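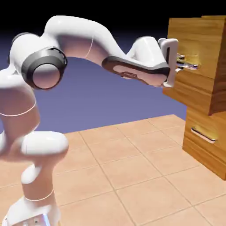
Week 4 Handout: Where Things Live – Storage, Reach and the Everyday Kitchen

Household Design and Daily Life, spring term
Instructor: Lizelle Ngubane

Welcome back, everybody, and thank you for the lovely drawings you turned in last week. I read every one of them over a very large pot of tea, and I'll hand them back at the break. A few of you drew your grandmother's kitchen instead of your own, and I was glad you did, as those turned out to be some of the richest in the pile.

This week we move from the shape of the room to what we put in it, and especially to cabinets. I know cabinets don't sound thrilling! But I've been teaching this course for a good while, and the cabinet week is the one former students write to me about, usually right after they've moved into a new apartment and can't find the colander.

1. Reach zones

Please get comfortable with three terms, which we'll use for the rest of the term. The easy zone is everything between your hip and your shoulder when you are standing up straight. The stretch zone is above that, as far as your fingertips go with your feet flat on the floor. The stoop zone is everything below the hip, and it includes that dreadful corner cupboard most of us have, where the pans go in and the lids vanish.

Notice that the zones belong to the person and not to the room. A shelf that sits in my stretch zone may be in your easy zone, and if you share a kitchen with a tall roommate or a small child (or both, as I once did) you will have had this argument already. When you measure for the homework, write down whose zones you are using.

2. Depth, and the second row

Shelves that are too high get all the complaints, but shelves that are too deep cause just as much trouble. Anything in the second row has to be reached over, around or through the first row. Your elbow needs room, the door has to swing out of the way, and your wrist has to turn at an angle it may not enjoy early in the morning.

Our reading this week is the chapter by Snædís Ladefoged from the course packet, on the Lallalia apartments. She followed the households there through one winter and recorded 1,206 trips to a kitchen cabinet. Of those, 899 were to a front row. Read her pages on the back rows slowly – she is very good on the things people own, forget, and buy again. She found one household with four jars of the same mustard, and I have thought about that household often.

As you read, please keep these in mind for discussion:

Which of her households moved things around during the winter, and what set it off?
Does she treat a forgotten item as a fault of the cabinet or of the person? Do you agree with her?
What would her record have missed if she had only visited in the evening?

3. Doors, drawers and open shelves

A hinged door needs clear floor in front of it and a place for you to stand while it opens. A drawer brings the back row out to you, though you pay for that in hardware and in a little lost width. Open shelves are quick to use and quick to gather dust, and they ask you to be tidier than you may feel.

I go back and forth on open shelves myself. In my first house I took every door off, was delighted for one summer, and had put most of them back by March.

4. Homework

Choose one cabinet in the place where you live. Draw it from the front and from the side, with its height above the floor and its inside depth. Mark your three zones on the side view. Then keep a simple log for 10 days of what you take out and which row it came from. Pencil marks on a piece of paper taped inside the door will do beautifully.

Bring the drawings, the log and one paragraph on what you would move. Please don't rearrange anything until the log is finished, however strongly you are tempted.

The Ladefoged chapter starts on page 61 of the packet. If your copy is missing the floor plans, stop by my office and I'll print them for you. Next week we'll take up counters and work surfaces, so do bring a tape measure if you own one.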